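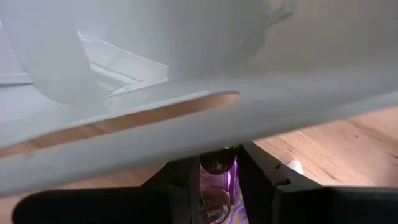
Inicio Quién soy Grupos Preguntas Blog Contacto

Preguntas frecuentes sobre los cafés de conversación

Me escribís mucho (¡y me encanta!), pero como casi siempre me preguntáis lo mismo, he ido juntando las respuestas en esta página. Si lo tuyo no aparece, mándame un correo y te contesto yo misma, que aquí no hay centralita ni nada parecido. Soy Hema D'Souza y llevo los grupos de Lakden desde que empezaron.

¿Qué es exactamente un café de conversación?

Una mesa, algo caliente para beber y hora y media hablando en español con otra gente que también lo está aprendiendo. Yo propongo un tema, voy echando leña al fuego cuando la cosa decae y apunto en mi libreta las frases que merece la pena repasar. Al final las comentamos. No hay libro, no hay deberes y no hay examen.

¿Qué nivel necesito?

Para los grupos de la tarde, un A2 que se defienda: que puedas contar qué hiciste ayer aunque te equivoques en la mitad de los verbos. Si todavía estás con los números y los colores, espera un poco, porque lo vas a pasar regular y me da rabia. Para el grupo de la noche pido un B2, y ese va más rápido, con bromas, interrupciones y bastante política municipal.

No sé qué nivel tengo. ¿Me haces una prueba?

Te llamo por teléfono y charlamos un ratito. Con eso me basta. A Rachid Metwally, que ahora lleva la voz cantante en el grupo de la noche, le tuve que insistir dos veces para que se pasara al B2, porque estaba convencido de que no llegaba. Casi todo el mundo se pone un nivel de menos. (Alguno se lo pone de más, pero eso lo arreglamos con discreción.)

Me da muchísima vergüenza hablar. ¿Me vas a obligar?

No. El primer día puedes escuchar todo el tiempo si quieres, y yo no te voy a señalar con el dedo. Lo que sí te pido es que digas tu nombre y de dónde vienes -- a partir de ahí, cuando te apetezca. Normalmente la gente aguanta callada hasta que alguien dice una barbaridad sobre la tortilla de patatas.

¿Cuántas personas hay en cada mesa?

Como mínimo 4, para que no parezca un interrogatorio. Cuando una mesa se llena abro otra, y si no tengo quien la modere te lo digo y te apunto en la lista de espera.

¿Corriges los errores?

Sí, pero casi nunca en el momento. Si te entiendo, te dejo terminar. Si no te entiendo, te pregunto, como haría cualquiera. Las correcciones van al final, sin nombres, y os las mando después por correo con un par de ejemplos. Si tú prefieres que te pare cada vez que dices «la problema», dímelo y te paro, hay gente a la que le funciona de maravilla.

¿De qué se habla?

De todo un poco. Vecinos ruidosos, recetas de familia, películas que no entendimos, trabajos horribles, si hay que llevar algo cuando te invitan a cenar... Los temas del mes los cuelgo en el blog por si te gusta prepararte vocabulario. Las propuestas son bienvenidas: Ama Quaye trajo la de los refranes y nos dio para tres sesiones, con discusión incluida sobre si a quien madruga Dios le ayuda o solo tiene más sueño.

¿Cuánto cuesta?

El bono del trimestre son 131 euros y cubre una sesión por semana. La bebida va aparte y la paga cada cual en la barra. Si quieres los dos trimestres de una vez, son 274 euros, y sí, ya sé que sale más caro que dos bonos sueltos: ese precio incluye la tutoría individual de cada mes, que en el bono normal no entra. Me lo preguntáis tanto que lo voy a poner en letras gordas un día de estos.

¿Puedo probar antes de pagar?

¡Claro! La primera sesión es gratis. Solo necesito que me avises el día de antes para reservarte silla.

¿Y si falto?

Si me avisas con un día de antelación, recuperas la sesión en cualquier otro grupo de tu nivel dentro del mismo trimestre. Si no me avisas, la pierdes. Antes era más blandita con esto y acabé con mesas a medias y la gente que sí había venido mirando el reloj, así que lo siento pero me mantengo firme. Enfermedades y urgencias, por supuesto, las hablamos.

¿Tengo que tomar café?

Qué va. Yo soy de té. Hay infusiones, zumos y agua, y lo único que me piden los del local es que consumáis algo, lo que sea. Si tienes alergias, díselo a quien esté en la barra, yo de ingredientes no respondo.

¿Hay sesiones por internet?

Una, la de los que os habéis mudado y no queréis dejarlo. La lleva Catherine Guthrie, que tiene mucha más paciencia que yo con los micrófonos. Hace falta cámara encendida y un sitio tranquilo. Desde el coche no, por favor, que ya lo hemos vivido.

¿Vale para preparar el DELE?

Para la parte oral te va a venir bien, ganas soltura y pierdes miedo. Para todo lo demás (comprensión lectora, redacciones, gramática fina) necesitas otra cosa. Si te examinas pronto, pídeme una tutoría y ensayamos el monólogo con cronómetro.

¿Se pueden apuntar adolescentes?

A partir de los dieciséis, con permiso de la familia y en los grupos de la tarde. Para más pequeños no tengo nada y tampoco sabría por dónde empezar, la verdad.

¿Puedo hablar en mi idioma si me atasco?

Una palabra suelta, sí. Una conversación paralela, no. Cuando te falte una palabra intenta dar un rodeo: «la cosa para abrir botellas» es español perfectamente válido y además nos obliga a los demás a pensar. Usha Murthy nos describió una vez una aspiradora durante un buen rato sin decir «aspiradora», y creo que es la vez que más vocabulario ha salido en una sola tarde.

¿Cuándo empieza el próximo trimestre?

En febrero. Los que ya venís tenéis la plaza guardada hasta que yo abra la inscripción general, pero tenéis que confirmármela por escrito, que de memoria ya no me fío. Los grupos actuales admiten gente nueva mientras queden sillas y el bono se calcula por las sesiones que falten.

¿Cómo me apunto?

Desde la pestaña de contacto. Pon tu nombre, un teléfono, qué tardes tienes libres y una frase sobre ti en español, la que quieras. Suelo responder en un par de días -- si no te llega nada, mira en la carpeta de correo no deseado antes de enfadarte conmigo.

Página revisada el 30 de octubre de 2025.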